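**Packing changes at the Oravec store, starting in October**

Oravec mail orders are moving to a plain brown cardboard box with a tuck-in lid. It replaces the padded bag for everything except paper goods. The first order from our supplier, Dunisum, is 1000 boxes, and 492 of them are already on the shelves in the back room.

The box arrives flat. Fold up the walls first, then the small flaps, and leave the lid for last. A lid that has been folded the wrong way once will not sit straight, so please set it aside for store use.

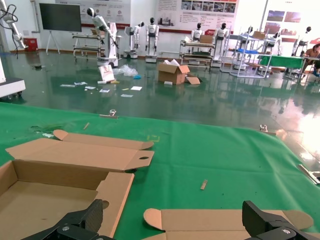

### What goes in which box

Chargers, cords and small lamps go in the new box. Coil the cord before it goes in and keep the plug away from the corners, where it can push through in the mail. Glass still goes in the double-wall carton from Trornton. We have 136 of those left and will not reorder until they run low. 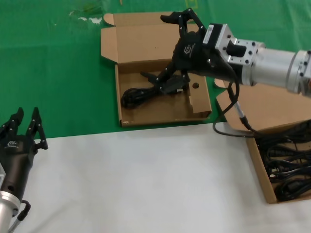 *Black cord and plug in an open box.*

Rostislav Doležal has rewritten the packing sheet, and the new copy is taped inside the supply cabinet door. It is one page. The old three-page version can be thrown out. The main change is that the packing slip now goes on top of the goods, under the lid, with the address side down.

Clear plastic from incoming stock goes in the gray bin by the back door and cardboard scraps go in the blue one. The two were mixed together last month and the hauler left both behind.
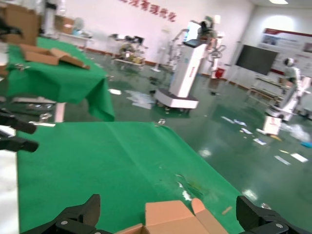 The Brostirus pickup has also moved. The driver now comes at 3:30 p.m. instead of 5, so orders packed after that go out the next working day. There is no Sunday pickup. If a customer asks for a weekend shipment, tell them it will leave Monday morning.

### Returns

Customers may send items back in the same box. Check the lid and flaps when it comes in. If they still close, the box can be used again for transfers between stores, but it should not go out to a second customer.

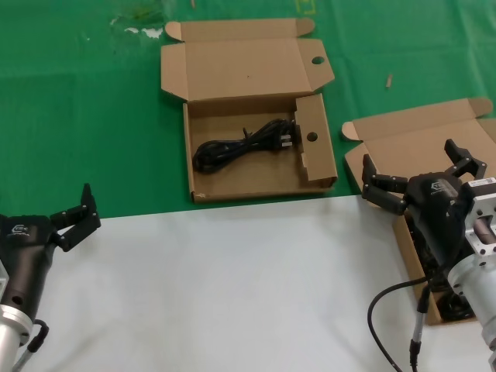

*Open box with the lid folded back.*

Questions about supplies go to Rostislav at the front desk before noon. Tape and labels are ordered separately, and the request form has not changed.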